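Gromthorpe Garden Boundary Records
Data card, release 2
Last revised 10 Apr 2022

Summary

This release contains 322 records of garden boundaries in the parish of Gromthorpe. Each record covers one continuous boundary – a hedge, a fence, a wall or a mixture – and gives its length, height, main plant species and the month of its last recorded trim. The records are intended for parish planning and for studies of planting in residential areas.

Source and method

Records were collected on foot from public roads and paths, using the Nerkar survey form. Heights were read against a marked pole to the nearest 20 cm. Where a boundary changed type along its length, it was entered as separate records sharing a plot code. Rear boundaries are included only where the householder gave written consent.

Species names follow the Laitinen list. Cultivars are not distinguished, and all privet is entered under a single code.

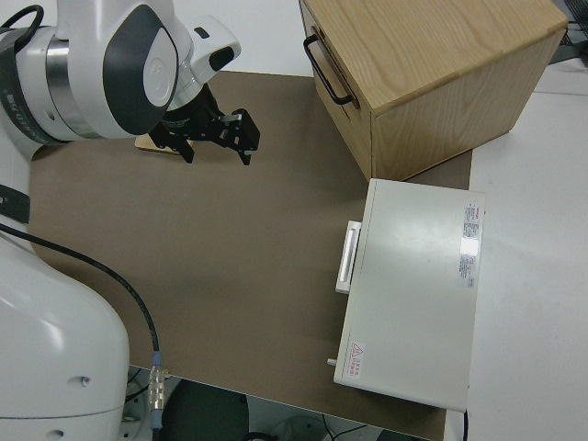

Poul Lund has asked whether the trim month should be read as the date of the work or the date on which it was reported, as the two differ for several plots on Wuta Lane. The field holds the month of the work as stated by the householder. Where no statement was obtained, it is left blank and should not be filled from neighboring records.

Known limitations

Evergreen hedges are overrepresented, as deciduous boundaries were harder to identify during the winter walks. Plots surveyed in August carry fuller species notes. Records with condition code 3 (overgrown) were assigned by a single surveyor and have not been checked a second time.

Access and use

The files may be used for research and local planning. House numbers have been removed, and users must not attempt to restore them. Corrections should quote the plot code and the release number.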